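Play kitchen corner, April update

Toy food is out on the white table again. Ketchup too, the Heinz bottle, lying down by the big black box.

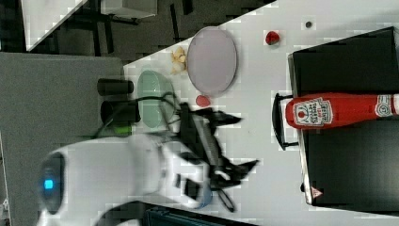 What we still need

Prolto is sending 200 pieces of play food, Gotamside another 80. Plates yes, cups maybe. No more bannanas please, one bunch is plenty next to the green colander.

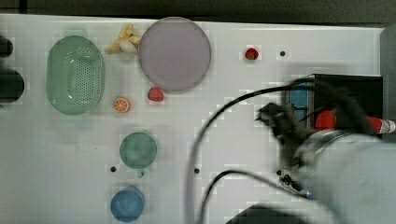

Strawberries go missing first, so check pockets. Lavender plate stays, everyone wants it.
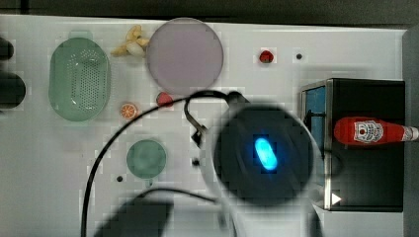 Drop-off at the Zeroson desk before 2. Bags tied, lables on.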